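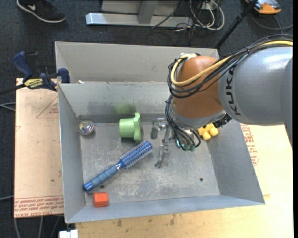 I bought the Plurkis label printer in March, mainly for the shelves in our spare parts store. We have 202 kinds of screws and fittings there, and my handwriting is not good.

The setup took 14 minutes. The manual is short but clear, only the page about fonts is confusing. The labels stick well on metal and on plastic - on cardboard they lift at the corners after a week or two.

One roll gives up to 1231 small labels. The cutter is loud and the battery cover feels weak. I would still buy it again, but I would order the wider tape from Skendero, it is easier to read.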